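# Eighteen Minutes of Usable Data

Most of a robot teaching session is spent on the parts that never reach the training set. At Ponitz, a small manipulation group that collects demonstrations on contract, the ratio is written down. A sorting task commissioned by Clekent in July took 62 minutes of operator time to produce 18 minutes of recordings that passed review. Jarrah Sheehan, who runs collection, considers that a good session.

The task is simple to state. Small flat items lie on a desk near a divided wooden box. The robot has to pick each item up, carry it over the correct cell, and let go. A child can learn it by watching once. The robot learns it from several hundred repetitions, each one driven by a person.

Ponitz uses two methods. In hand guiding, the arm is switched to a low-stiffness mode and the operator pushes it through the motion. The joint encoders record the path directly, and there is no delay between intention and movement. The drawback is that the operator's own hands and sleeves end up in the head camera's view, where they hide the box at the moments that matter most. In remote control, the operator moves a tracked controller and software converts its position into joint commands. The camera view stays cleaner. The operator, however, can't feel contact, and has to judge it from the way an item shifts or tilts.

The Clekent set was recorded mostly by remote control. Hand guiding was kept for approach paths over the tall end of the box, where operators tended to come in too low.
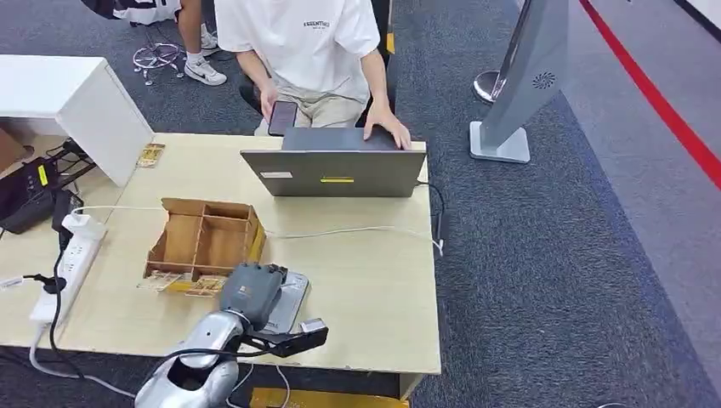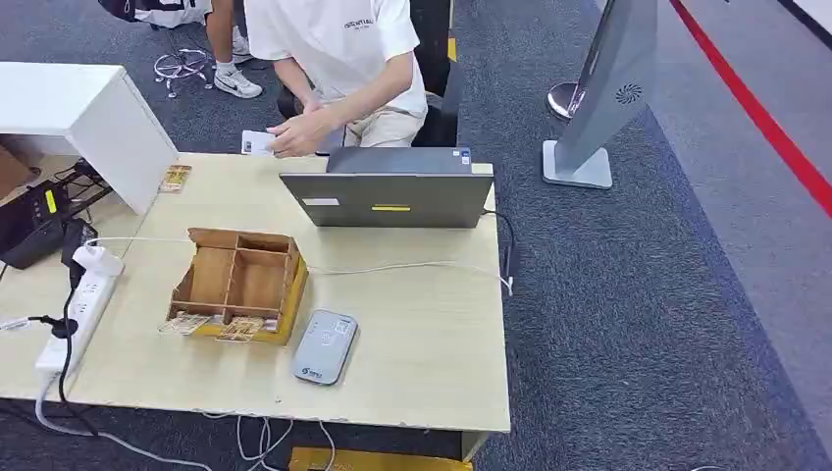
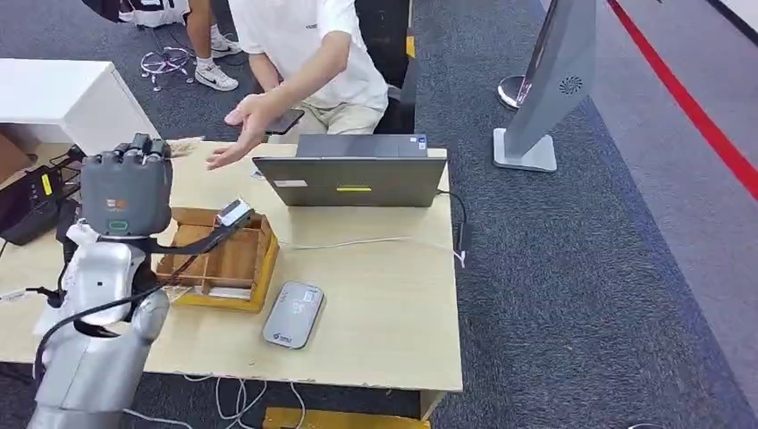

Thin objects cause the most trouble. A flat item on a flat desk offers no side to grip, so the operator must either catch an edge or drag the item until part of it is free. Both work. The problem comes when one operator prefers the first method and another prefers the second. A policy trained on the combined recordings may start one motion and finish the other, closing its fingers on air between the two.

Reiko Kikuchi, who reviews the recordings, now writes a short procedure before each collection block. It fixes the approach direction, the grasp, and the height at which the item is released. It leaves speed to the operator. Early versions fixed speed as well, and the operators became so occupied with timing that they missed more cells.

"I want them to be consistent about the decision and relaxed about everything else," Kikuchi says. "If someone hesitates for a second over the box, I keep it. If someone changes grip halfway through, I usually don't."

The final Clekent set contains 658 episodes. Each was given one of three grades. Clean episodes go straight to training. Recovered ones, in which the operator makes an error and corrects it, are tagged and kept, as a robot that has only seen perfect runs has no example to follow once an item slips. Failed ones are stored but not used.

Calibration takes up much of the remaining time. A camera mount that moves by 3 millimeters is enough to put the fingers on a divider instead of between two of them. Sheehan's team checks the mount against a printed target before every block and again after any break. The target came from McKinnon, a metrology supplier, and it replaced a sheet of office paper that had started to curl.

Software has removed some of the tedium. Beletti, the logging package Ponitz adopted this year, lets an operator discard an episode with a foot pedal without letting go of the controller. Before that, rejected runs were noted by hand and deleted at the end of the day, and several bad ones got through.

What the group has not settled is how much variation to put into a scene. Moving the box between episodes makes the trained policy more tolerant of a box that is out of place, but each new position needs its own share of demonstrations. Sheehan favors more positions with fewer repetitions at each. Kikuchi would rather see a position done well before it is changed. The next contract splits the episodes evenly between the two plans, with the same desk, the same operators, and a separate policy trained on each half.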